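Terkeo Workshop, Dultham - Bench Notebook
Entry of 05/04/2020. Kept by F. Szekeres

Subject: layout of the brown bench

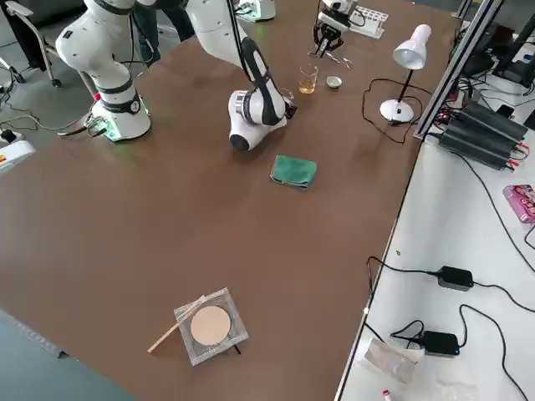 1. Items on the bench

The small beaker of amber-colored liquid stays on the bench with the round dish beside it. The desk lamp is to the right of the beaker, shade tilted down. Its cable still runs in a wide loop over the tabletop and should be shortened or tied before the next session. C. Jardine has asked for this since February.

The folded green cloth is in the center. It is the only cloth approved for the glassware and is to be returned folded to the same place.

2. Glass plate

The square plate with the frosted border is kept on the near side of the bench. The beige disk rests on it, with the thin wooden stick across the left corner. Colleagues are asked to lift the disk off before moving the plate - the two are not fixed together.

3. Test tube rack

The white rack remains at the far edge. I. Sugiyama proposes moving it to the white side table. I have no objection, provided that the labels are renewed at the same time. Decision left to B. Loureiro.

4. Stock and orders

Lennox has confirmed delivery of 3 beakers and 640 filter papers. The filter papers go to the lower cabinet. The order for 90 additional test tubes has not been confirmed and should be followed up by F. Halliday.

5. Open points

Lamp cable: C. Jardine.
Rack position and labels: B. Loureiro.
Printed bench plan to be revised once both are settled.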